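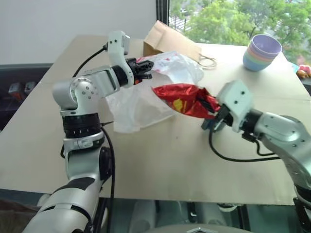
Dovel Center, Urkport: a red snack wrapper at the opening of a white plastic bag. Paper bag, string and stacked bowls toward the back of the table.

Visit Report: Open Day at the Dovel Center for Household Sorting, Urkport

Submitted to the Villalba Office of Public Works
Date of visit: Tuesday, September 18, 2018

Purpose of the visit

The Villalba Office of Public Works was invited to attend the annual open day of the Dovel Center in Urkport. The Center teaches residents how to sort, bag and put away the small items that collect in kitchens and family rooms, and it advises towns in the region on written guidance for households. Villalba intends to revise its own household guide before next May. The delegation was asked to look at how the Center handles light packaging, how its tables are arranged, and which of its printed materials could be adapted for local use.

The delegation had six members, two of them from the Trusbridge district, which shares a collection contract with Villalba.

Arrival and general arrangement

The Center occupies the ground floor of a former shoe warehouse two blocks from the Urkport bus station. Registration was handled at the side entrance. According to the welcome sheet, 156 visitors had signed up in advance, and groups were admitted in turns of 20. The delegation was placed in the second group of the morning and waited a short time in the corridor, where earlier versions of the Center's household guide were on display. The oldest of these was a single folded sheet and was, in the opinion of several members, the easiest to read.

The main room is divided into three areas: light packaging, kitchen goods, and a mixed area for toys and small household objects. The delegation noted that the boundaries between the areas are not strict. Bowls and toys find their way to the packaging tables, and the staff stated that this is intended, as a family table at home is seldom sorted by type before the work begins.

The packaging table

Most of the delegation's time was spent on light packaging. The work surface is a large table covered with flat cardboard in a plain beige color. Staff explained that the cardboard is replaced when it becomes stained or torn and that the used pieces go out with the paper collection. The plain surface also makes small scraps easy to find at the end of a session. Members from Trusbridge asked whether a washable cloth had been considered. It had been tried for one season and given up — crumbs gathered in the folds, and the cloth moved whenever a bag was pulled across it.

The task at this table is simple to describe. Snack wrappers and similar light items are gathered into one plastic bag, the bag is closed, and the table is cleared. In practice the bag gives more trouble than the wrappers. A thin white bag of the ordinary kind does not stand up. It lies flat and wrinkled on the cardboard, and its opening closes again as soon as it is let go. The Center therefore teaches that one edge of the opening should be held up for as long as anything is being put in. A crinkled wrapper, such as the red one with the yellow patch used that day, catches on the plastic and should be pushed well past the opening before it is released.

The guide recommends that wrappers be left crumpled when they go into the bag. Members of the delegation questioned this, as the current Villalba guide asks residents to flatten them. The Center's position is that flattening takes time and that most residents will not do it. The question was left open and should be considered again when the new text is drafted.

Paper bags and string

A brown kraft paper bag was also on the table, lying on its side with the open end partly raised. The Center keeps paper bags apart from plastic ones until the end of the session and encourages residents to use them again for dry goods or for the paper collection itself. Laying the bag on its side is considered acceptable for light contents, and residents who find it hard to reach down into a tall bag are said to prefer it.

String receives a full page in the guide. Loose string is to be coiled before it is set down, and a thin coil lay beside the paper bag during the visit. The delegation had not expected string to be given such attention. Staff reported that it is the item most often found tangled in bags that should contain only packaging, and the Villalba collection crews have made the same complaint in past years. A short paragraph on string is recommended for the new guide.

Bowls and small household goods

Nested plastic bowls in pastel colors stood at a far corner of the same table, the top one a lavender purple, with blue, pink and green rims showing beneath it. The Center advises households to keep bowls stacked while other work is going on, and to place the stack at a corner where it will not be in the way of the bags. The color of the rims helps younger residents return each bowl to its place in the stack, although the delegation was told that adults are less careful about this than children.

Small toys are dealt with last. The written procedure calls for them to be set to the side of the table until the packaging has been cleared. Several members felt that the toy section of the guide is too long and repeats much of what is said about bowls.

Printed materials

The Center prints 300 copies of its guide each year and makes a further supply of single sheets on request. The delegation received one full set. The language is plain and the type is large. The drawings are less successful — the drawing of a closed plastic bag was taken by one member for an onion. Permission to adapt the text was given verbally, and a written request should follow.

Points for follow-up

The Office is asked to send the written request for use of the text to the Dovel Center.

The Trusbridge district will obtain a price for flat cardboard table covers in two sizes.

The instruction on flattening wrappers is to be discussed with the collection crews before any change is made.

A paragraph on string is to be added to the draft.

The Center has offered a second visit outside the open day, when the kitchen goods area is less crowded. The delegation was able to spend only a few minutes there and recommends that the offer be accepted. Parking near the side entrance is limited, and members traveling from Villalba should take the early bus.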